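Tidy-up study, notes from our 14th March meeting
1 min read

Samah Ouali and me (Othmane Chraibi), typing as we went! We have 1,431 episodes logged and 1,316 pass the sync check, so we're nearly there.
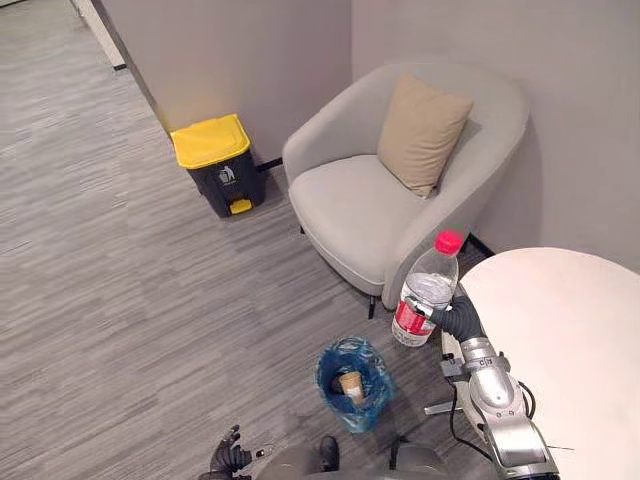 Samah wants bottle and bag tasks scored separately, and I agreed (finally).

Training on the head view alone did worse on bags, so we keep the wrist view in. She'll rerun with 461 held out. 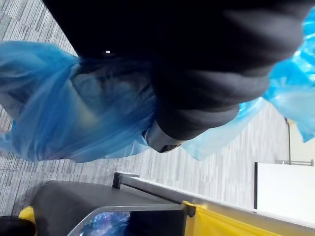
Clondale gets the numbers first, then Manurung.

Contact: Tutville lab office | Back to top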